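I've been meaning to write up my sticky label tips for ages, and a cupboard full of jam jars has finally pushed me into it! I keep every jar that comes into the house (and a fair few that don't belong to us), so getting the gunk off has become a bit of a hobby.

First go, always, is plain hot water with a good squirt of washing-up liquid. Fill the jar as well as the sink, or it'll bob about and only soak on one side. Half an hour does most paper labels. If it slides off in one piece, lovely, you're done.

The ones that leave a grey smear behind want oil. Any cooking oil will do, mixed with the same amount of bicarbonate of soda until it looks like thin toothpaste. Rub it on with your fingers, go and have a cup of tea, then scrub with an old sponge. I use the rough side on glass but never on plastic - I ruined a good lunchbox that way and it still looks frosty.

Lids are another matter. They hang on to smells like nothing else, chutney lids especially. I leave mine overnight on a sunny windowsill, well, overnight and the next morning, and if they still whiff of pickle they go on the jars for screws and buttons.

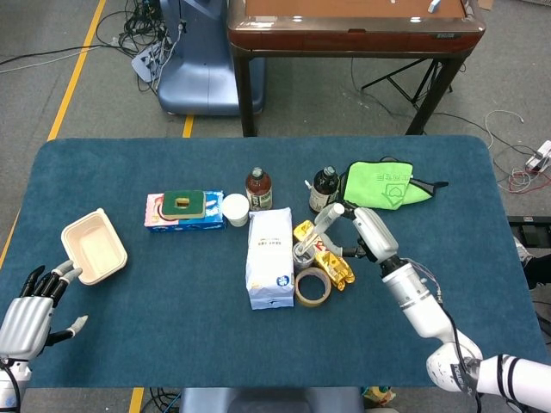 Vrabec, October

Back again with a few bits on mixing and measuring, as the jars are now mostly full of home-made cleaner. My everyday spray is 400 ml of water and a good glug of white vinegar, in a 500 ml bottle so there's room to shake it. Not on marble or any other natural stone, please, and never anywhere near bleach!

For small amounts I mix in a clear cup with a wooden stick, the lolly sort. You can see what's settled at the bottom, and the stick doesn't scratch. Wipe it, let it dry flat and it'll do for the next lot. Pour slowly from little bottles and keep the neck low over the cup, because the last bit always comes out in a rush.

Takeaway trays are handy under all this for catching drips. Wash them first in cool water if they've had curry in them (hot seems to set the orange, in my kitchen anyway) and then again with soap.

And write on the bottle what's in it! Masking tape and a pencil. Pen runs the first time you spray, and I had 2 bottles under the sink all summer that I was too nervous to use or tip away.

Next time, candle wax on tablecloths.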